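Home | Handsets | Sim Kits | Spares | Support | Basket

Olton Hand Controller with Jitus Sim Room
Posted in June by the Grilthorpe shop desk

I've been driving the Olton most evenings lately, so I get to write this one up. It's a one-handed controller for showing a robot arm what you want done. You move your wrist, the arm on screen moves its wrist, you squeeze the trigger and the gripper closes. The Jitus room comes in the box on a stick, so you can start teaching before you own any hardware at all (my bank account liked that part!).

The room has cabinets with drawers, bits of wood paneling and a perforated table to work at, and you can start the arm wherever you like in it.

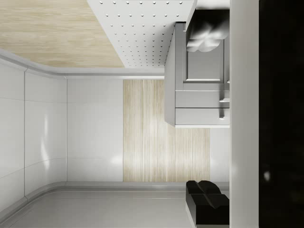
Setup took me 10 minutes, and most of that was hunting for a free USB port. Hold the side button to pause the arm while you shift your hand somewhere comfy, let go and carry on. I forgot about that button for a whole Saturday and had a very sore elbow – don't be me. Every run saves as its own file, and if you fumble a grasp you double-tap to throw it out and go again.

For sorting and put-it-in-the-basket jobs, I'd record 47 or so short runs before you try training anything. Go slow near the rims of bowls and plates. The table layouts are all editable, crates and baskets included, and you can save 4 of them to the handset for quick switching. 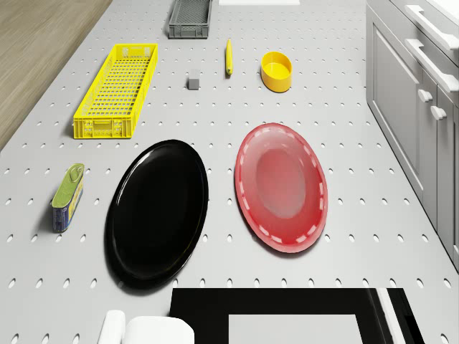 Preda wrote in to say the trigger felt stiff for the first week and then loosened up nicely, and that left-handers should flip the strap before pairing. Good tip, I've added it to the quick start card.

Memory holds more than 500 runs. Spare straps and triggers are under Spares.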